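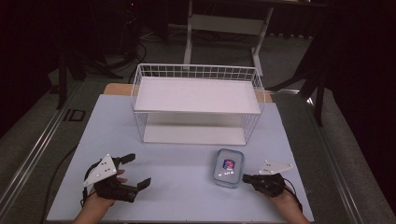 How Do You Teach a Robot to Tidy Up?

Putting a snack box on a shelf is easy for you. You've done things like that since you were tiny, and you can probably do it while singing or arguing with your brother. For a robot it is a really hard job! Let's look at how a research team at a lab called Skometti taught one to do it.

First, why is it so hard?

Think about all the little things your hands know. They know how wide to open before you grab something. They know how hard to squeeze. If the box starts to slip, your fingers tighten before you even think about it.

A robot starts out knowing none of this. You could try writing down every single step in computer code: move forward, go down a bit, close the fingers, lift. But what if the box is a little farther to the left the next time? The robot would close its fingers on thin air. You would need a new set of steps for every spot on the table, and you'd be typing until you were a grandparent.

Learning by copying

So the team used a different idea called imitation learning. Imitation just means copying. You probably learned to tie your shoes this way, by watching someone do it over and over and then having a try.

There's one problem. Your hand has five bendy fingers, and the team's robot has grippers, which are more like a crab's claws. If the robot watched a bare human hand, it would be like you trying to learn the piano from an octopus!

The fix is clever and pretty simple. The person doing the teaching holds a gripper in each hand and does the whole job with those. Now the teacher has "robot hands" too, so whatever the teacher can do, the robot has a good chance of doing as well. It takes some practice. Try picking up a grape with two rulers and you'll get the feeling.

One try at a time

The job in this study was called Snack Shelf. A clear plastic food container with a lid starts out on the table, in front of a white wire rack with two shelves. The teacher picks it up and puts it on a shelf. Then the container goes back on the table in a new spot, and the teacher does it all again.

Each try is called a demonstration, or a "demo" for short. While a demo is going on, a camera up at head height looks down at the table, so the computer gets a view a lot like the one you have when you look at your own hands. The computer also keeps track of where each gripper is and whether its fingers are open or closed.

The team recorded 1,138 demos. That is a LOT of tidying. Then they recorded more, until they had 2,078 altogether. A program called Swai studied every one of them, looking for patterns. What do the grippers do when the container is close? What do they do when it's near the edge of the table? Bit by bit, Swai got better at guessing what a good teacher would do next.

Guessing the next move is really all Swai does. It looks, it guesses a small movement, the robot makes that movement, and then it looks again. It does this so quickly that all the small moves join up into one smooth reach.

Test day

Then came the exciting part. The team set up a robot with the same kind of grippers and gave it 200 turns, with the container in a different spot each time. Nobody helped it along.

They ran the test twice. In the first test, Swai had studied only the 1,138 demos. The robot did well when the container was in the middle of the table, but it often missed near the edges. In the second test Swai had studied all 2,078, and the edges gave it much less trouble. More practice helped, just like it does with spelling or free throws.

The robot still made some funny mistakes. Sometimes it bumped the container into the wires of the rack and kept pushing. The teachers had hardly ever bumped the rack, so Swai had never seen how to back up and try again. That taught the researchers something too! For their next study they plan to record demos where the teacher makes a mistake and then fixes it.

Try it yourself

You need 2 pairs of kitchen tongs, a small box with a lid and a low shelf. Ask a grown-up before you borrow the tongs.

Hold one pair in each hand. Put the box on a table and move it to the shelf using only the tongs. Do it ten times, starting from a new spot every time. Did you get faster? Did you drop it? What did you change after a drop?

Now ask a friend to watch you and then have a go without any hints. See which parts they copy from you and which parts they do their own way.

Words to know

Gripper: the part of a robot that grabs things.
Demonstration: one complete try that shows how a job is done.
Imitation learning: teaching a robot or computer by giving it lots of good tries to copy.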